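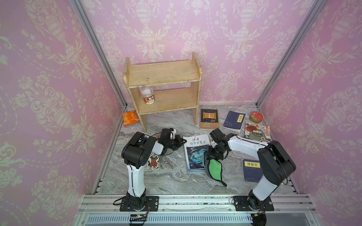 This month I try to put the small shelf in order. It has two levels, the wood is chipped at the edges, and I bought it for 35 at the Jaidee market. I still like it very much.

My rule is simple. First all books go down on the floor, then I decide. If I decide while they stand on the shelf, I keep everything.

封神榜 and 道德经 stay, of course. The 读者 magazine I want to give to my cousin's son, but first I need to finish one article.

The jar with the white lid can stay on the lower level. The round tin must find another home. I need its place for books.

Next question: Hamlet. Mine is the illustrated one, with purple and red on the cover and a little pale figure under the title. I read 20 pages in July and stopped. Do I keep a book that I did not finish?
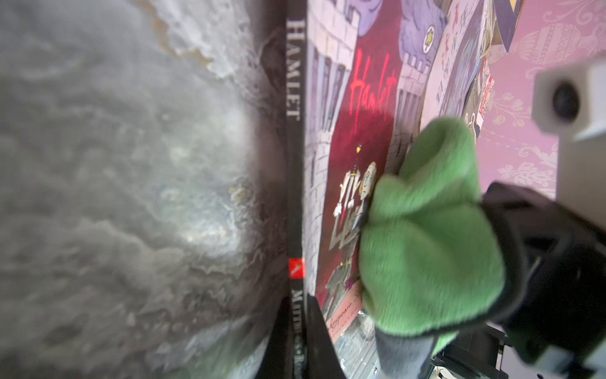 Chanida Luangrath writes that I should keep it where I can see the spine, and read 4 pages every evening with my tea. She finished a much thicker one like this.

Okay, I will try her way. Hamlet goes on the upper level, left side. The snack packet goes to the kitchen.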